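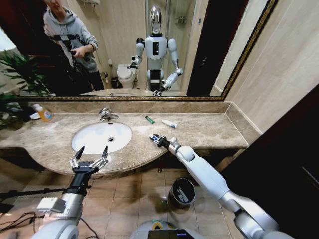

Figure 1. Head camera view at the vanity, both arms forward, green tube and toothpaste tube to the right of the faucet.

Telling a Tube from Its Reflection: Mirror Handling in the Pendeck Perception Stack
Project report, summer term
Selvaraj Kodikara
9 Aug 2020

1. The problem

The task was tidying a bathroom counter. The part that ate the term was the mirror. Our detector, Bodirik, finds small objects in the head camera image and hands each one to the grasp planner, Okoth, as a position in the robot's base coordinates. Bodirik does not know what a mirror is. Given a large one, it reports a second bathroom behind the wall, complete with a second sink edge, a second toilet for good measure, and a humanoid with a chrome head who looks ready to help.

Okoth took all of this seriously. In early July it spent a whole afternoon planning reaches to objects on the far side of the glass. The workspace limits stopped every one of them, which I recorded at the time as "planner behaving safely." My advisor suggested other wording.

2. What I tried first

The first version threw away any detection above a fixed line in the image. This worked until the head tilted. The second version used depth, on the theory that reflected things are farther away. They are, when the depth camera agrees to see them. Ours sometimes returned the glass, sometimes the room behind the robot, and sometimes nothing, often within the same second.

3. Final method

The mirror is now treated as a plane with a border. Kanirby, the small module I wrote for this project, runs between the detector and the planner and does the following:

Fit the counter plane from depth, using only points below the backsplash.
Find the mirror border in the color image and fit a rectangle to it.
Drop any detection whose center falls inside that rectangle, unless its depth puts it in front of the wall.
Keep the rectangle in base coordinates so it survives head motion.

The exception in step three matters. A tall bottle on the counter can overlap the mirror in the image and still be perfectly real. My first draft deleted those too, and the counter looked very tidy in the logs.

The robot's own reflection is handled separately. We project the arm model across the mirror plane and mask what lands there. People in the mirror are masked by class.

4. Results

I labeled 1,204 frames by hand, a number I would have made smaller had I started the labeling tool later. With the filter off, phantom objects reached the planner in nearly every run. With it on, I found 3 frames where one got through, all during fast head turns when the stored rectangle lagged behind the image. The log replay set is larger, 3,000 frames, but unlabeled, so I only used it to check that nothing crashed. Two things did. Both were mine.

5. Limitations

The border fit needs a visible frame. A frameless mirror would defeat it, and so would a shower door on a bad day - glass that is partly a mirror and partly a window is left as future work, meaning somebody else's. Kanirby also assumes one mirror per room. I have since been in a hotel bathroom with facing mirrors and did not enjoy it.

The code and the labels are in the group repository under the mirror branch. The config file must list the camera name exactly as the driver prints it, including the trailing underscore.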